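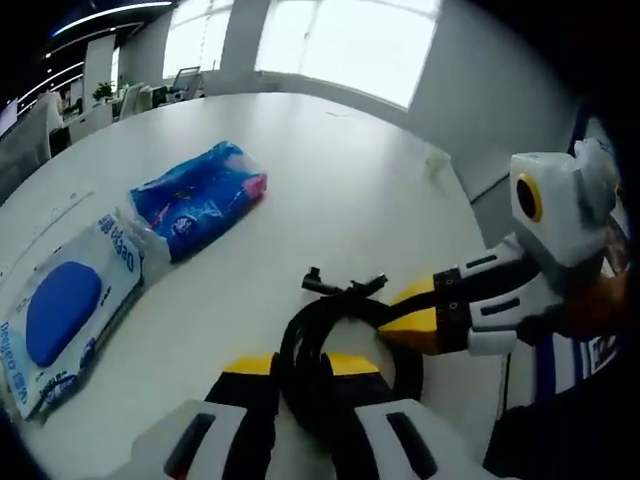
I'm looking for somebody to come and help me get our office in order, a few mornings a week through August and hopefully a bit beyond. We're Vodora, a small firm on the upper floor at Varberg House, and we have let things slide rather badly! It's mostly bits and pieces that land on a table and stay there – a coiled black cable with a right-angle plug, a pack of wet wipes with a big blue lid, tissues in their blue wrapper – and every one of them needs a proper home. That's the job, really, multiplied by a lot of tables.

You'd be sorting cables and chargers (testing them too, I'll show you how), labelling them, wiping down the tables and putting together a supplies cupboard that people can find things in. We have 43 drawers and I can vouch for the contents of perhaps two. Keisha Mercado started a stock list last year and got as far as line 178, so you won't be starting from nothing, and she's happy to hand it over.

No experience needed. I'd love someone who enjoys winding a cable up neatly and who will ask before throwing anything out. You'll be on your feet a fair bit and there's some lifting, mostly boxes of paper.

Hours are 9 till 12.30, and we can be flexible if you've got a school run. The pay is 1,390 for the month, paid at the end of it, plus your bus fare. Tea, coffee and biscuits are on us, and it's a lovely bright room to work in, with big windows.

To apply, just send a few lines about yourself to me, Theano Ververidis, or drop a note in at the front desk for Chaltu Belay. No CV needed – tell me about something you've tidied up and how you went about it. I'll ring everyone back, even if it's a no.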